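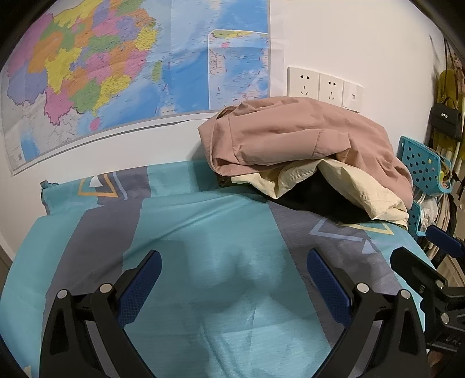 About us

Brarum is a small firm in Flernetby that helps people plan and pay for robot equipment. We don't build robots and we don't sell them. What we do is sit down with you, usually over a great deal of tea, and work out what you need to buy, what you can borrow or hire, and what can perfectly well wait until next year's budget.

It started with Edeltraud Frerichs and Hefin Pugh, who used to share an office in Dindton and spent far too much of their time there filling in purchase forms for other people's laboratories. Time and again they saw a group spend nearly everything on one splendid arm and then find there was nothing left for spare fingers, cables, a decent table or somebody's wages. They thought there might be a living in helping with that (Edeltraud's husband was less sure!), and in February they took on the two rooms above the old seed merchant's where we still are. We are 5 people now: Edeltraud, Hefin, the sisters Sabine and Ilse Kuhlmann, and Kai Reuter, who joined us straight from college and has become very good at reading the small print in service contracts.

What we help with

Most of our customers are university groups, colleges and small firms who want to teach robots to handle everyday things in ordinary homes: clothes, bedding, cups, the contents of a kitchen drawer. For that sort of work a hand-held gripper is often the first thing on the list, and we are rather fond of them. You can carry one into a bedroom and get going beside the bed, with no arm to bolt down. We'll go through how many you need, how many sets of finger pads to keep in the cupboard (more than you think, pads are the thing people always run short of), and what to put by for storage, charging and repairs.

We also write equipment plans for grant applications. Sabine looks after these, and she likes to see a first draft at least 2 months before the closing date, though she has been known to manage with less. Our plan template is called Brinkmann, after the street Hefin grew up in, and it now has 309 lines. Please don't be alarmed. Most people fill in a page or so of it and Ilse does the rest with you on the telephone.

How we charge

We charge by the day and agree the number of days before we begin. We take no commission from any maker or dealer, so if we tell you the cheaper gripper will do, we do mean it. Some 200 plans have gone out of our door so far, a few of them very short indeed, and one that simply said to mend the old machine and keep the money.

Visiting

You are very welcome to call in, but do ring first, as we are often out on site. The door is the green one beside the bakery, and the bell needs a good firm push. There is parking behind the chapel.

Page last updated 13 June 2020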